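Kuruc, cahier d'atelier
23 novembre 2025, salle du fond

Première vraie journée « objets mous » avec les deux bras et je sors de là ravi ! On a passé tout le mois d'août à empiler des cubes, et je n'ai rien contre les cubes, mais un cube reste où on le pose et garde sa forme. Aujourd'hui tout bougeait, tout se froissait, le plastique collait aux doigts, et c'est de loin la séance où j'ai le plus appris depuis le début du projet.

Rappel pour ceux qui reprennent le cahier en route : pour la rencontre Tirside, l'épreuve libre demande une manipulation à deux mains sur au moins un objet déformable. On a choisi le ballon et ce qui va avec (film plastique, mouchoir, sachet, ciseaux). Le règlement ne dit rien sur l'ordre des gestes, on est donc libres de construire la séquence comme on veut, et on la veut jolie à regarder.

Mise en route

Démarrage des bras sans histoire. Calibration des mains refaite deux fois, la première était mauvaise sur le pouce droit : il se croyait fermé alors qu'il restait un bon jour entre lui et l'index. Après la deuxième, pince franche des deux côtés. Je note le réflexe pour la suite : tester la pince sur une feuille de papier avant de lancer quoi que ce soit, ça prend un instant et ça évite de chercher l'erreur dans Brivever pendant une heure.

Brivever justement. La nouvelle version tient bien mieux la synchro gauche/droite. Il reste des pics de retard jusqu'à 285 ms entre la commande et la main, toujours au moment où on enregistre et où on affiche les courbes en même temps. Courbes fermées, on ne sent plus rien. Règle pour l'instant : pas de courbes pendant les prises, on regarde tout après. Je sais que c'est frustrant pour ceux qui règlent les gains, désolé.

Fond noir et table noire gardés comme la dernière fois. Le ballon mauve pâle ressort très bien dessus, nettement mieux que le vert qu'on avait essayé et que la segmentation confondait avec n'importe quoi. Par contre le reflet en haut du ballon se déplace quand une main passe au-dessus, et le détecteur le suit volontiers comme si c'était un objet. Première piste, baisser un peu la lampe. Deuxième piste, apprendre au modèle à s'en moquer. Je préfère la deuxième (plus longue, plus intéressante).

Les gestes travaillés

On a pris les gestes séparément, sans chercher à les enchaîner. La bande de plastique d'abord, une main sur le ballon et l'autre qui tire vers le haut. Puis le mouchoir tenu entre les deux mains au-dessus du ballon. Et le sachet avec les ciseaux, ballon posé sur la bouteille.
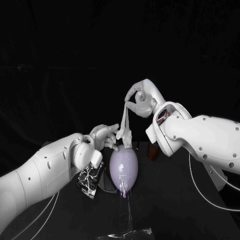

Plastique pincé à droite, un doigt de la main gauche contre le ballon.
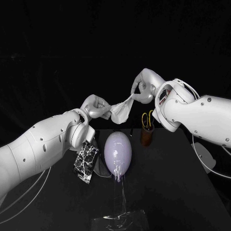

Le mouchoir, une main de chaque côté.
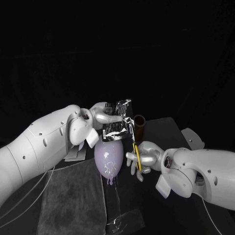 Sachet dans la main gauche, ciseaux dans la droite.

Le film transparent est le plus pénible et aussi le plus amusant. Dès qu'il se plie sur lui-même, la caméra de profondeur ne voit plus que des trous, et on se retrouve à piloter à l'œil. Ce qui marche : descendre la pince plus bas que ce qu'on croit nécessaire, fermer lentement, attendre une demi-respiration avant de monter. Monter d'un coup sec, c'est la garantie d'avoir les doigts qui se referment sur du vide, ou alors le ballon qui part avec le reste. J'ai fait les deux, plusieurs fois, en riant.

Pour la main qui accompagne le ballon, on avait au départ une consigne en force et elle oscillait. Passée en position avec une raideur faible, elle est devenue toute calme. C'est une ligne à changer dans la config et la différence saute aux yeux. Pourquoi on ne l'a pas fait plus tôt ? Parce que le cube s'en fichait, tout simplement.

Le mouchoir m'a surpris en bien. Je pensais que ce serait le pire et c'est devenu mon geste préféré. Tant que les deux poignets restent à la même hauteur il pend gentiment et le pilotage se fait presque tout seul. Dès qu'une main monte plus vite que l'autre, le coin glisse. Idée à creuser : lier les deux hauteurs dans Brivever, avec un bouton pour libérer le lien. Les pilotes n'auraient plus qu'à gérer l'écartement, et je pense qu'un débutant pourrait y arriver dès sa première séance.

Les ciseaux, prudence. Consigne de sécurité inchangée : arrêt d'urgence dans la main d'une deuxième personne, pas de bras humain au-dessus de la table tant que la main droite les tient, vitesse bridée. On travaille la prise et l'approche, la coupe viendra quand la prise sera fiable. Les anneaux sont trop petits pour passer les doigts comme le ferait une personne, il faut tenir l'ensemble dans la paume avec les doigts repliés autour. Du coup ouvrir et fermer les lames d'une seule main me paraît hors de portée avec ces ciseaux-là. Soit on en trouve avec un ressort, soit on change le geste et c'est l'autre main qui amène la matière sur la lame. J'ai une petite préférence pour le ressort, à discuter.

Données

66 prises gardées à la fin, tous gestes confondus, après tri. Je jette sans pitié celles où le pilote hésite plus longtemps qu'il n'agit, elles apprennent au modèle à hésiter (vu sur les cubes, ça donnait un robot très songeur). Rangées dans le dossier Ninura, avec un sous-dossier par geste. Merci de respecter les noms de fichiers, la dernière fois j'ai passé une soirée à renommer des « test_final_bon_2 ».

Petit entraînement lancé en fin de séance sur le mouchoir seul, 3000 pas, juste pour voir si la chaîne complète tourne. Elle tourne ! La perte descend proprement jusque vers le pas 600 puis s'aplatit, ce qui ne veut pas dire grand-chose avec si peu de données, mais les trajectoires rejouées en simulation vont dans la bonne direction et les deux mains se rapprochent ensemble. Je ne l'ai pas essayé sur les vrais bras. J'en avais très envie, il était tard, j'ai été raisonnable.

Chose remarquée en relisant les prises : on pilote tous différemment. Il y a ceux qui arrivent par le dessus et ceux qui arrivent par le côté, et pour le modèle ce sont deux façons de faire qu'il risque de moyenner en une troisième qui ne marche pas. Deux options, soit on se met d'accord sur un style par geste, soit on étiquette les prises et on laisse le modèle s'y retrouver. On pourrait en parler avant de reprendre, ça conditionne tout le tri.

Ennuis du jour

– Câble du bras gauche qui traîne sur la table. Il passe quand le bras est haut, il frotte quand il est bas. Prévoir un passage le long du support, sans serrer.
– Caches de poignet : je voudrais qu'on les referme correctement avant la prochaine séance film. Je n'aime pas l'idée d'un bout de plastique qui s'invite là-dedans. Le modèle imprimé est prêt, l'imprimante était prise.
– Bouts des doigts : le revêtement de l'index droit commence à lustrer, la pince accroche moins. Essayer les embouts en silicone qu'on avait commandés pour l'ancienne main, je crois qu'ils vont.
– Brivever perd le nom du geste quand on annule une prise. Contournement : retaper le nom. Bug noté dans le suivi.
– Ballons : en gonfler plusieurs au même diamètre avant de commencer, avec le gabarit en carton. Leur taille change au fil des heures et les prises du début ne ressemblent plus à celles de la fin.

Idées en vrac pour l'enchaînement

J'imagine commencer par le mouchoir (lent, lisible, ça pose l'ambiance), puis la bande de plastique, et finir sur le sachet avec les ciseaux. L'inverse est plus sûr côté technique, on ferait le plus difficile avec des moteurs encore frais. Les mains chauffent sur les longues prises et la droite commence à ralentir vers la fin, je l'ai bien senti. Mesurer la température moteur par moteur la prochaine fois, Brivever sait l'enregistrer, il suffit de cocher la case.

Autre envie, sans rapport avec le règlement : faire passer un objet d'une main à l'autre en plein milieu de la séquence. Le sachet s'y prêterait, il est assez rigide pour tenir droit et assez souple pour pardonner. Si le passage marche, on a quelque chose que je n'ai pas vu à Tirside l'an dernier.

À faire avant la prochaine séance

Lien de hauteur entre les deux poignets, première version même moche.
Choix d'un style de pilotage par geste.
Ciseaux à ressort, regarder ce qui existe en petit.
Entraînement mouchoir sur les vrais bras, vitesse bridée, deux personnes.
Copie du dossier Ninura sur le deuxième disque (pas fait ce soir, je le marque ici pour m'obliger à le faire demain matin).
Racheter des mouchoirs.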